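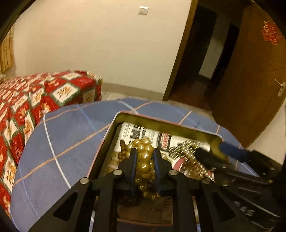

Killine is a set of written records and photographs covering small items kept in household tins and boxes: beads, bands, hooks, buttons, loose fastenings. It was put together by Hatsue Ogura and Snežana Zupan for people who sort, catalogue or restring such things and want ordinary examples to work from. Most entries concern beads that are still on their string, like the glossy gold strand and the matte brown beads in the rectangular tin. Loose beads are recorded too, but under a separate heading, as they need different handling notes.

Print this page | E-mail this page

## Contents

- `items.csv` - one row per item, 1618 rows
- `containers.csv` - one row per tin, box or jar
- `photos/` - 1276 photographs, named by container number
- `notes/` - plain text, mostly typed up from paper

The current release is version 2. Version 1 had 1000 item rows and no container file, so a strand could not be traced back to the tin it came from.

## What is recorded for each item

| Field | Meaning |
|---|---|
| `item_id` | Running number, never reused |
| `kind` | strand, loose bead, band, ring, fastening, other |
| `colour` | Everyday colour word |
| `finish` | glossy, matte, mixed, not sure |
| `place` | in container, beside container, unknown |
| `lining` | Paper, cloth, none |

Colour words are kept simple on purpose. "Gold" means the colour and says nothing about the metal. Where we could not agree, the row has both words with a slash between them.

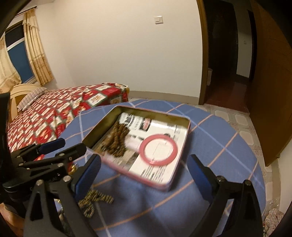 *Red ring and brown strand in a paper-lined tin, with a second strand on the tablecloth.*

Items lying beside a container are given that container's number and `place` is set to "beside container". We do not guess whether they belong in it. Thin bands that might be rubber bands or hair ties go under `band` or `ring`, with the doubt written in the notes.

Printed linings are left where they are and are not transcribed. Sachdeva, the earlier list we started from, did try to copy out the print, and those columns were dropped in December.

## Known problems

- Tangled strands are entered as one item even if there may be two.
- Finish is hard to judge in shadow. Use "not sure" freely.
- Strand lengths are missing for anything coiled or knotted - we did not undo them.
- Containers from the Hirnura group have no lid information.

## Corrections

Send the item number and the new value to Snežana. Changes to colour words go to Hatsue, who keeps the word list.

We use cookies to remember your display settings. Accept | Manage

## Comments (3)

**talteo_beads**
Could `finish` have a value for worn beads? Half of mine were glossy once and are now somewhere in between.

**Snežana Zupan**
Please use "mixed" for now and put the wear in the notes.

**M.**
The link to the word list goes to the old version.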